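**Skerkberg two-arm kit - review notes, 27 April 2018**

1/ Kit on review since January. Two arms, one bench cell, software by Sistia. List price 2,648.

2/ Setup took 50 minutes. The manual skips base alignment. Meinir Sayce at Warerik sent me the missing page.

3/ Wrist camera is usable up close. The fingers take up part of the view and go soft - plan grasps around that.

4/ Work at hand, sockets and clocks:

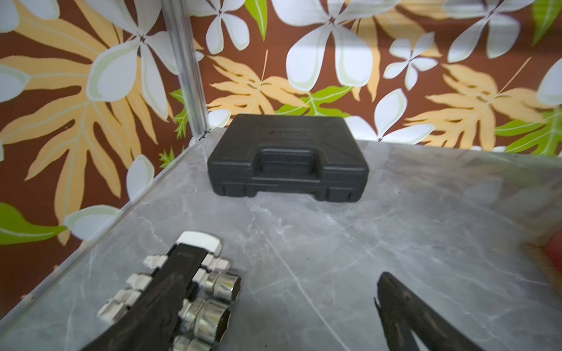
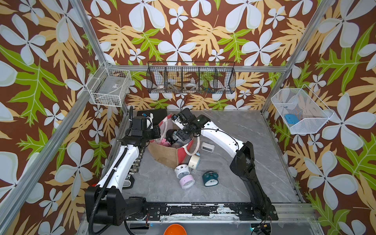
5/ Support replies in 15 hours, roughly. Spare finger set is 740 - too high. Powell mount comparison next.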